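Ticket 668: Old Irish passages showing up as boxes in the reader
Opened by: Aoife Ó Riain
Status: open, waiting on Skotell

January 12, 2023

Hi all, me again! I'm putting together the reading pages on rebirth stories for the Trindale site (the swineherds who keep changing shape, Étaín and the fly, all the good stuff) and the dotted letters have gone funny. Every ḟ and ṡ comes out as an empty box. The long marks over vowels are fine, which threw me for a while.

What I tried first

Cleared the cache, no change. Switched to Jellby, same boxes. Pasted one stanza into a plain text file and the dots came back, so the text itself is okay and I'm blaming the Skotell font pack.

Then I ran the Cronin converter on the whole file. Big mistake! It fixed the dots but shoved all 56 footnotes to the end of the page, and my note on Caesar and the druids landed under a poem about a salmon. I've put the old copy back.

Diarmuid Fitzgerald replied

Can you try it with a short file? Anything over 300 lines gets split in two before the fonts load, and yours is well past 1,000.

My reply

Did that with just the Étaín section. Dots are back on the first page and gone again on the second, so I think you're onto something.

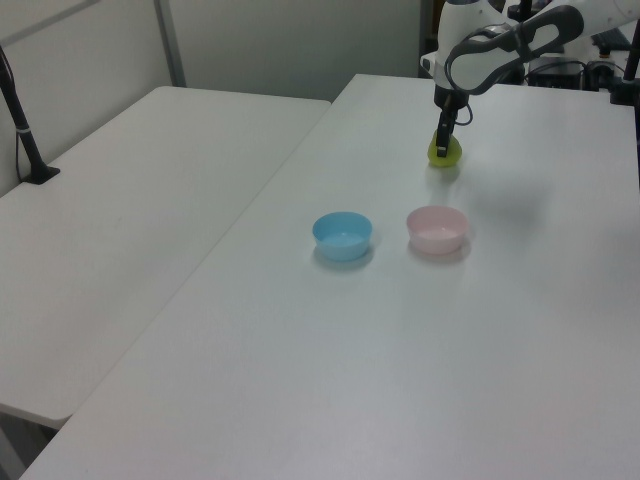

Still to do

Diarmuid is asking Skotell for the older font pack. I'll leave the salmon poem offline until then and keep proofreading on paper.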